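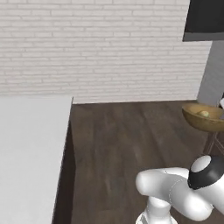 Budgeting for a Kitchen Arm Without Eating Cereal Until Spring

Filed under: Big Purchases, Small Kitchens

Start with the chore. Write down the one job you want the arm to do, in a single sentence, and tape it to the fridge for a month. If the sentence grows an "and also," start the month over. Mine said "move clean dishes from the rack to the shelf." By the second week it had become "and also make soup," and I was pricing a machine that could have assembled a small car.

Measure reach from the base. Brochures give you a reach figure taken with the arm stretched out like somebody changing a light bulb. At that distance most arms can hold very little and do nothing clever with their wrists. Take 30 percent off the number and plan with what's left. Then get a piece of string that long, pin one end where the base will go, and walk the other end around the kitchen. Whatever the string can't reach, you'll still be fetching yourself. With me it was the fruit.

String only tells you so much, though. It goes straight through cabinet doors. An arm has an elbow, and the elbow swings out behind and to the side while the hand is busy being elegant in front. If you have wall cabinets, check the underside as well as the front. If the dealer offers to mock up your room on a computer, say yes and bring real measurements, including the height of the counter and the depth of anything hung above it. My friend Darius Hodoroagă brought guesses. His mock-up was gorgeous and his refrigerator opens four inches.

Decide on floor or counter before you ask for quotes. A counter mount costs less to put in and eats the best bit of your counter forever. A floor stand keeps the counter free and puts a post in the path between the sink and the door. Try it out with a kitchen stool. Leave it where the base would go, cook supper around it for a week, and keep track of your shins.

Price the boring parts. The quote I got from Hassanpour for a Grisent arm was a perfectly reasonable number, printed large. Under it, printed small:

Mounting plate and bolts, extra
Gripper, extra (the arm comes with a wrist and good intentions)
Spare fingertips, pack of two, $154
Delivery to the curb, included
Delivery past the curb, extra

I set aside $2,000 for all of that and used every cent, with the electrician still to come. Ask for the whole list in writing, and ask what wears out. Fingertips do. So do cable covers, if you own a cat.

Call the electrician early. Kitchens tend to have one spare outlet and it belongs to the kettle. Ask what the arm draws when it's working hard and whether the maker wants it on its own circuit, then have somebody licensed look at your panel. Manju Prajapati wired ours, and her only comment on the project was a long look at the dish rack, which is two steps from the shelf.

Read the warranty for the word "residential." Some cover 365 days in a workshop and a good deal less in a home. Steam and flour may get a paragraph to themselves. Read that one twice.

Think about your floor. A post bolted down means holes, and holes in a wood floor are a commitment. If you rent, get the landlord's permission in writing. If you own, keep the planks you take up, and store them somewhere you'll remember (I wrote the spot on the inside of the pantry door, under the paint colors).

Buy dull dishes. Grippers like matte, straight-sided and light. They dislike your grandmother's gravy boat. Replacing half a cupboard of mugs was cheaper for me than the fancier gripper, and I never liked those mugs.

Used arms are worth a look. Ask for the running hours, watch it move under load, and listen to the joints one at a time. Take someone with good ears. Walk away from a missing controller, however charming the seller; I met a very charming one in Westau.

Leave room in the plan for your own time. The first shelf of plates took me most of September – evenings, mainly, with the manual propped on the toaster. I can put away the same shelf by hand before the kettle boils. The arm does it while I'm asleep, and it hasn't dropped a bowl yet. Glasses I still do myself.

Tips page kept by Siiri Petrauskas | Write to us | All text copyright the author | Back to top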